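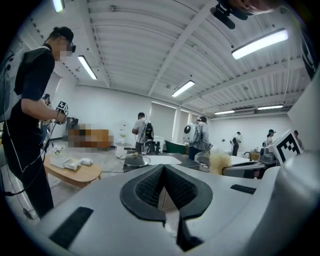 *Garras na mão, mochila às costas, cabos pelo chão.*

20 de abril de 2024

Escrevo depressa porque o Barry Tapley me pediu uma opinião e eu já estou atrasado. A pergunta dele: ensinar o robô com a garra na mão ou por comando remoto? Com a garra na mão. Sem grande hesitação.

Comando remoto é lento. Passei fevereiro inteiro nisso, na Clakuvier, dois manípulos e um ecrã – e a tarefa era pôr uma tampa numa caixa. 37 tentativas numa tarde. Metade para o lixo. O operador pensa no atraso, pensa na junta que vai bater no limite, e a tampa fica para último.

Com a garra pensa-se na tarefa. Pega-se, pousa-se, roda-se o pulso. A Pui-shan Tse nunca tinha tocado num braço robótico e à segunda manhã já fazia demonstrações melhores que as minhas. Custou-me um bocado.
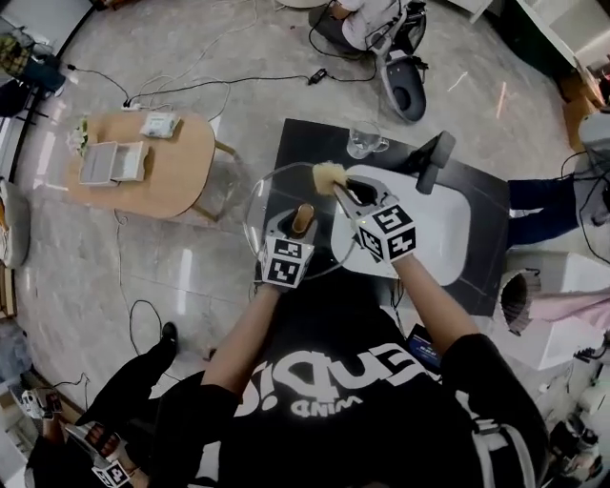
Agora, a parte chata. A mão humana faz batota. Sente o peso, corrige sem dar por isso, e essa correção não fica toda nos dados. Uma esponja cede, um vidro não, e quem segura o cabo da garra sabe isso antes de qualquer sensor. O robô depois que se desenrasque. O Kwok-wai Yip insiste que por comando remoto ao menos só se grava o que a máquina consegue fazer. Tem razão nesse ponto. Só nesse.

E há o cansaço, de que se fala pouco. Quem demonstra horas seguidas começa a cortar caminho, os gestos ficam todos iguais, e 1643 demosntrações iguais valem menos do que 49 bem variadas. Isto é opinião, não tenho gráfico. Mas mudem a taça de sítio. Troquem de pessoa. Paguem pausas, já agora.

O que eu proponho à Clakuvier: garra para o grosso do trabalho, comando remoto para os casos em que o braço falha mesmo. E quem demonstra devia poder apagar um take mau na hora, sem pedir licença a ninguem.

Barry, o resto vai por correio quando eu tiver tempo.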